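Holiday rental walk-through: my safety checklist, with comments

I do this one every time guests check out of the Jilluden cottage, and it takes me longer than it should (I get distracted by the cupboards).

1. Smoke alarms. OK. Pressed both test buttons and my ears are still ringing. Batteries are good until June.

2. Tall cabinets. Push each one at the top and see if it rocks. The hall one moved a little, so I want a second wall strap on it before anyone with toddlers shows up!

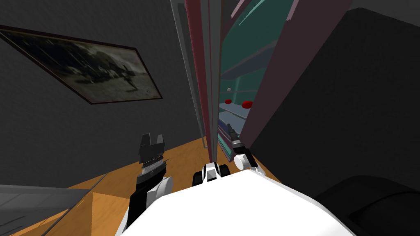
3. Floors and rugs. Mostly fine. The runner by the back door still curls at one corner and I've taped it down twice now. New one, please.

4. Outlets and cords. OK, but somebody left an old Drodberg heater plugged into a power strip. Unplugged it, put it in the shed, wrote a note.
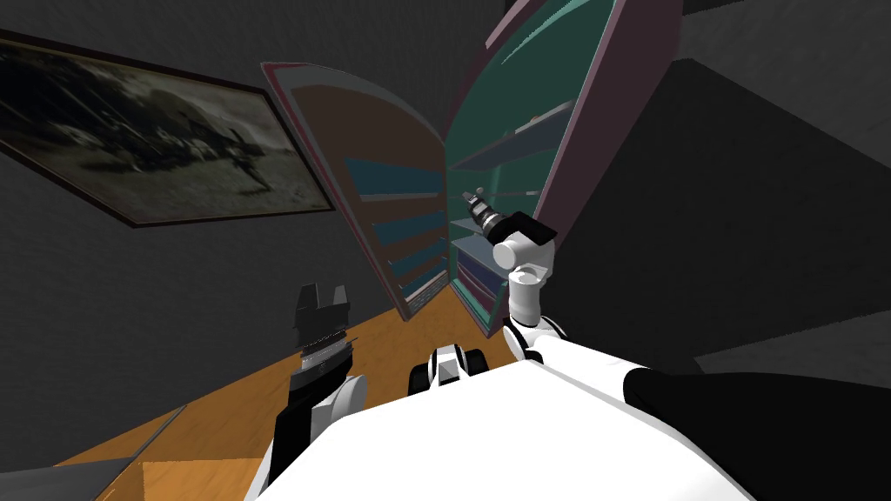 Graciela Benítez
Property checker, Agbeko Stays

5. Water heater. Set a bit high for my taste, so I turned it down. Run the kitchen tap for a minute and feel it yourself.

6. Trays, tables, anything guests carry or lean on. Feel along the rims for chips and rough spots.

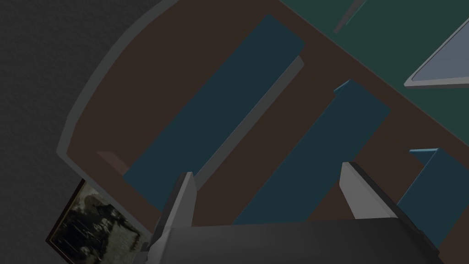 I also wiggle every table leg while I'm down there, and the little side table needs its screws tightened again. Five minutes with a screwdriver, tops. 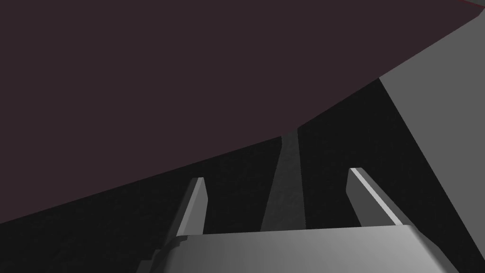

7. Fire extinguisher. Needle in the green, pin in place. Tag signed 20 Dec 2023.

8. Outside steps. Handrail OK, bulb out over the bottom step. Aiman Tambunan has the spare bulbs and the ladder.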